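关于我们

林霍姆(Linholm)是一家做零食混装和礼盒分装的公司。客户把各家工厂的独立小包装零食送到我们这里,我们按订单把它们配成什锦袋、托盘装和节日礼盒,再发往商超、酒店和企业客户。公司现有员工290人,厂区两处:老厂负责人工分装和小批量订单,新厂叫Rilholm,负责自动化产线和仓储。

我们做什么

一份什锦零食看起来简单,做起来麻烦在品种多。同一张订单里可能有硬糖、威化、膨化小包、米果和果干,大小不一,软硬不一,有的一捏就碎,有的袋子里充了气,怎么放都会滚。客户还会在十一月临时换品种,换一次,配比表、托盘格子和封箱方式都要跟着改。

多年来这些活全靠手。分装工坐在台前,左边一箱,右边一箱,按表抓取,放进格子,过秤,推走。熟练工一个班下来手腕和肩膀都不舒服,旺季尤其明显。我们最早考虑自动化就是从这件事开始的,当时工伤登记里手腕劳损排在第一位。

自动化是怎么进来的

先上的是封箱和码垛。这两道工序动作固定,设备成熟,装好以后改动不大。原来在码垛岗位的同事,一部分转去开叉车,一部分转到质检,还有几位选择留在线尾做换型和补料。

抓取和分格是后来才做的,花的时间长得多。市面上的吸盘抓手对平整的纸盒很好用,对起皱的铝箔袋就不行,吸不住,或者吸住了半路掉。我们试过几种办法,最后决定用两指夹持,由分装工先用手持夹爪把动作做一遍,记录下来,再拿这些记录去训练机械臂。夹爪和机械臂的末端是同一种结构,人手上能做到的动作,机械臂原则上也能做到。

项目内部的名字叫Duvia,由工艺部负责,技术合作方是亨里克斯(Henríquez)工程事务所。示范动作不在产线上做,产线太吵,也太赶。我们用的是普通房间里的桌子,铺一块桌布,摆上零食和分格托盘,每次换一换摆法。起皱的袋子、平躺的袋子、叠在一起的袋子都要做到,因为订单里什么情况都会碰上。

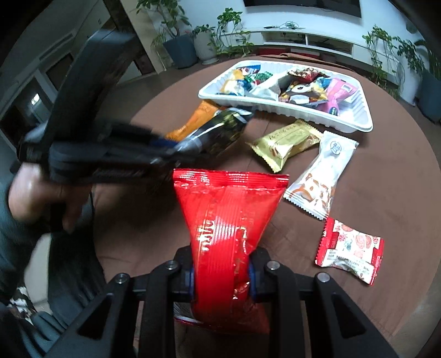 两把手持夹爪分别抓取小包装零食,后方为分格托盘。

做示范的人全部来自分装岗位。工艺部的人一开始也做过,动作标准,但是慢,而且不知道哪一种袋子该捏中间,哪一种该捏封口。分装工知道。膨化类的袋子捏重了里面就成了碎末,硬糖捏轻了会转,铝箔条状包装从封边下手最稳。这些经验以前只在师傅带徒弟的时候口头讲,现在写进了操作说明,新人培训也用同一份。

每位同事参加示范的时间是一次40分钟,中间休息,之后回到原岗位或者换人。做示范按正常工时计薪,另有岗位补贴。每段记录都可以由本人回看,做得不满意可以要求删掉重来。

岗位有什么变化

这是应聘的人问得最多的问题,我们把情况写清楚。

分装台减少了。老厂的人工分装台保留一部分,专做小批量、易碎和有特殊摆放要求的订单。大批量的标准什锦托盘转到Rilholm,由机械臂完成大部分抓取,人负责上料、换型、处理异常和抽检。

新增的岗位主要有三种。一是产线看护,一个人看2台机械臂,处理掉包、卡料和夹偏。二是动作示范员,按新品种上线的节奏排班,没有新品时回分装台。三是换型员,负责托盘、格挡和配比程序的切换。这三种岗位都优先从原来的分装工里招,不要求学历,要求在分装岗位做过,通过内部培训和上机考核即可。

到目前为止有40位同事完成了转岗。也有人试过之后不愿意,觉得整天盯着机器比自己动手还累,申请回到老厂的分装台,公司同意了。还有几位年纪较大的同事从一开始就不想转,我们没有安排他们去考核。

工资方面,产线看护和换型员的基本工资高于分装岗。分装岗原来有计件部分,转岗后没有计件,改为固定补贴。旺季时计件高手在分装台上挣得可能更多,转岗之前班组长会把两种算法都列出来,由本人决定。

班次也改了。Rilholm的产线可以提前备料,夜里不再安排抓取作业,夜班只留仓库收货和设备保养。以前旺季连上夜班的情况少了很多,但是换型集中在早上,早班比过去早到岗,这一点有同事不习惯,班车时间已经跟着调整。

还做不好的地方

机械臂对反光强、又皱得厉害的袋子仍然容易判断错位置。几包叠在一起时,它有时会一次夹起两包,要靠后面的称重检出来。全新的品种上线,从示范到能跑,需要一段时间,这段时间里订单照样由人工完成。急单、试单和样品也都由人工做,短期内不会变。

设备停机时,看护岗的同事有权直接停线,不需要请示。停线不计入个人考核。这一条写在班组规定里,是开线第一个月之后加上的,当时有人怕影响产量不敢按停止键。

负责人

工艺部由Mihret Degefa负责。她进公司时在分装台工作,后来做班组长,再到工艺部,Duvia项目从立项起就由她带。动作示范的排班、夹爪垫片的更换标准和新品种的上线顺序,都由她和班组长一起定。夹爪、垫片用起来不顺手,可以直接到工艺部找她,也可以写在班组的交接本上。

食品安全

我们只处理有完整独立包装的产品,不接触裸露食品。示范用的零食做完后不回到订单里,与生产用料分开存放、分开登记。夹爪垫片属于接触包装的部件,按班次检查,破损即换。所有托盘出厂前过秤,并按批次抽检外观和品种数量。

参观与应聘

客户看厂请提前联系业务部,两处厂区都可以参观,进入Rilholm产线区域需要穿戴防护鞋和发帽,由看护岗同事陪同。

应聘分装岗和仓库岗的,可以直接到老厂门卫处登记,带身份证件。产线看护、示范和换型岗位目前以内部转岗为主,有外部名额时会在本站招聘页面公布。培训期间工资照发,培训时间计入工龄。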